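Werkstattheft Posusstead, Teigformen und Tischaufbau
Suche im Heft Suchbegriff eingeben Suchen

Oktober, vormittags

Kürbisbrötchen, gedämpft, dritter Durchgang. Auftrag Braltgate: gestreifte Form für das Herbstsortiment, orange auf cremeweiß, dazu ein Vorschlag für Geschirr und Untergrund. Rezept wie beim zweiten Durchgang, Änderungen nur bei der Auflage der Streifen und beim Stielpunkt.

Grundteig: 400 g Weizenmehl Foulkes hell, Trockenhefe, Zucker, lauwarmes Wasser, etwas Öl. Wasser wieder in zwei Gaben, die zweite erst nach dem ersten Kneten. Teig wird dadurch glatter, Oberfläche nach der Ruhe ohne Poren. Beim zweiten Durchgang war alles auf einmal drin, Ergebnis klebrig und an der Schüsselwand kaum zu lösen.

Farbteig: kleinerer Teil des Grundteigs, mit Kürbispulver eingefärbt. Pulver vorher mit wenig Wasser anrühren, sonst bleiben Punkte im Teig. Der eingefärbte Teil wird fester als der helle. Ausgleich mit ein paar Tropfen Wasser, Konsistenz mit dem Daumen geprüft. Ein Messverfahren dafür fehlt weiterhin. Wer eine Idee hat, bitte am Rand eintragen.

Ruhezeit beider Teile unter Folie 15 Minuten, dann abwiegen. Der helle Kern wird rund geschliffen, Schluss nach unten. Danach Farbteig dünn ausrollen, in Streifen schneiden, mit befeuchtetem Pinsel auflegen. Streifen laufen vom Scheitel nach unten und werden unter dem Boden angedrückt. Beim letzten Mal endeten sie seitlich zu früh und haben sich im Dampf abgehoben.

Lappen: Einteilung mit Küchengarn, über Kreuz gelegt, Garn vorher in Öl. Bleibt beim Dämpfen dran und wird danach gezogen. Fester Zug ist falsch, der Teig soll erst beim Aufgehen gegen das Garn drücken. Zieht man vorher an, schneidet es ein und die Rippe reißt auf. Alternative mit dem Messerrücken ausprobiert: Rippen flacher, nach dem Aufgehen teilweise verschwunden. Für Braltgate daher Garn, auch wenn es mehr Handarbeit ist.

Stielpunkt: dunkler Teig aus Resten mit Kakao. Kleine Mulde in den Scheitel drücken, Kugel einsetzen, leicht andrücken. Mulde muss genau dort sitzen, wo die Streifen zusammenlaufen, jede Abweichung fällt sofort auf. Stiel bewusst klein gehalten. Der lange Stiel aus dem ersten Durchgang ist beim Transport umgeknickt.

Dämpfen: Korb mit Papier, Wasser im Topf auf 100 Grad, dann erst einsetzen. Tuch unter den Deckel gegen Tropfen. Zeit ebenfalls 15 Minuten. Hitze weg, Deckel noch kurz geschlossen lassen, danach langsam öffnen. Wird der Deckel gleich abgenommen, fällt die Kuppel ein. Vermerk im Heft vom ersten Durchgang stimmt insoweit.

Befund zur Form: Kuppel gut, Lappen klar abgesetzt. Streuung in der Höhe weiterhin vorhanden, einige Stücke fallen gedrungener aus als andere. Vermutung: Position im Korb, am Rand kommt weniger Dampf an. Gegenprobe steht aus. Für die Auslage kein Mangel, ein Kürbis darf flach sein. Für die Verpackung allerdings schon, der Einsatz von Ploveton ist auf eine feste Höhe ausgelegt.

Nachmittags, Tischaufbau

Untergrund weiß und glänzend, mit schwachem Fliesenraster. Hintergrund dunkel. Dazu runder Teller in Lavendel mit flachem, hochgezogenem Rand und der hellblaue Becher, Kunststoff, matt. Ein Kürbis auf dem Teller, der zweite direkt auf der Tischfläche links daneben. Becher dahinter, Öffnung nach oben, Henkel zur Tischmitte gedreht.

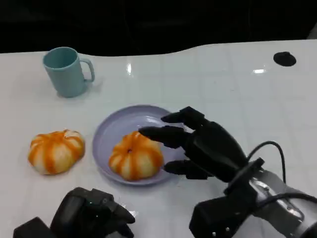
Zur Farbwahl: Lavendel trägt das Orange besser als erwartet. Der Kontrast ist deutlich, ohne dass der Teller selbst nach vorn drängt. Auf Weiß verlieren dagegen die cremefarbenen Segmente an Kante, dort hält nur noch das Orange die Form zusammen. Für eine Auslage ganz ohne Teller müsste der Untergrund also dunkler sein oder der helle Teig einen Ton wärmer. Zweites wäre einfacher, kostet nur etwas Eigelb oder eine kleine Gabe Kürbispulver im Grundteig. Dann aber Abstand zum Farbteig neu abstimmen.

Glanz: die Tischplatte spiegelt stark. Am Gebäck stört das nicht, an der Fläche daneben schon. Versuch mit abgedeckter Lampe vorgemerkt, sonst matte Folie unterlegen. Die Platte selbst nicht anschleifen, sie wird auch für die Glasurproben gebraucht und muss sich glatt abwischen lassen. Fliesenraster nur schwach sichtbar, hilft aber beim Ausrichten von Teller und Becher. Kann bleiben.

Becher: innen etwas dunkler, ins Petrol gehend. Kühler Gegenpol zum Orange, in der Menge gerade noch richtig. Ein zweites blaues Teil würde kippen. Matte Außenseite ist angenehm, neben der glänzenden Platte ein ruhiger Fleck. Henkelrichtung mehrfach geändert. Zeigt der Henkel nach außen, wandert der Blick mit ihm vom Gebäck weg. Zur Mitte gedreht ist die bessere Lösung, wird so ins Datenblatt übernommen.

Teller: der flache Rand reicht aus. Ein höherer Rand würde den unteren Teil der Streifen verdecken, und gerade dort sieht man, ob sie sauber heruntergezogen sind. Stellung des Kürbisses außermittig vorn links, rechts bleibt Fläche für ein Messer oder eine Schale. Braltgate hatte nach einer Variante mit Kompott gefragt – hierfür eher die tiefere Form prüfen, Kompott läuft auf dem flachen Teller unter den Boden und weicht ihn auf.

Standfestigkeit: Boden der Stücke nach dem Dämpfen leicht gewölbt, wenn das Papier Falten wirft. Solche Stücke kippen auf glatter Unterlage bei leichtem Anstoßen. Papier künftig einzeln zuschneiden und glattstreichen. Der Bogen im Ganzen geht schneller, macht aber genau diese Falten.

Schnittprobe: ein Stück senkrecht durch den Scheitel geteilt, eines quer. Krume gleichmäßig, unter dem Stielpunkt leicht verdichtet. Vermutlich zu kräftig eingedrückt. Farbteig liegt an, keine Hohlräume zwischen Streifen und Kern, außer an einer Stelle, wo der Pinsel zu nass war. Quer geschnitten sieht man die Streifendicke gut. Dünner als jetzt würde das Orange durchscheinen und blass werden, dicker drückt es die Rippe platt.

Geschmack: neutral, wenig süß. Kürbis kaum wahrnehmbar. Das ist bei der Menge Pulver zu erwarten und war mit Braltgate auch so besprochen. Füllung erst im nächsten Durchgang, gewünscht ist rote Bohne oder Süßkartoffel. Mit Füllung verschiebt sich das Verhältnis von Kern zu Streifen, die Teiglinge werden dann neu abgewogen.

Lagerung: abgedeckt bei Raumtemperatur trocknen die Streifen vor dem hellen Teil an und bekommen feine Risse. In der Dose von Ploveton mit geschlossenem Deckel keine Risse, dafür Feuchte am Boden. Gelochte Einlage versuchen. Zum Aufwärmen noch einmal kurz in den Dampf, Mikrowelle macht die Oberfläche zäh.

Ausschuss: Stücke mit gerissener Rippe oder versetztem Stiel gehen nicht in die Musterkiste. Braltgate verlangt, dass bei der Abnahme 90 von 100 Stück ohne Nacharbeit durchgehen. Davon sind wir beim Streifenauflegen noch entfernt, bei Teig und Dampf nicht. Engpass ist das Andrücken unter dem Boden. Eine Schablone für die Streifen wäre sinnvoll, sternförmig ausgestochen und in einem Zug aufgelegt. Ausstecher gibt es bei uns nicht, Biegen aus Blechband wäre möglich. Skizze liegt im Ordner Formen.

Reinigung: Orange hinterlässt auf der weißen Platte einen Schleier, wenn der Teig länger liegt. Warmes Wasser und Spülmittel reichen, keine Scheuermilch. Garn nach Gebrauch wegwerfen, ausgekochtes Garn färbt im nächsten Durchgang die hellen Rippen.

Offen:
– Gegenprobe zur Korbposition, Rand gegen Mitte, gleiche Charge
– Grundteig einen Ton wärmer, zwei Abstufungen
– Stielpunkt mit weniger Druck
– Sternschablone aus Blechband
– gelochte Einlage für die Dose
– Lampe abdecken, Aufbau mit demselben Teller und Becher wiederholen
– Ploveton wegen Einsatzhöhe anschreiben, gedrungene Stücke sitzen sonst zu locker

Foulkes hell ist fast aufgebraucht, neuer Sack vor dem nächsten Durchgang bestellen. Kein Wechsel der Mehlsorte mitten in der Reihe.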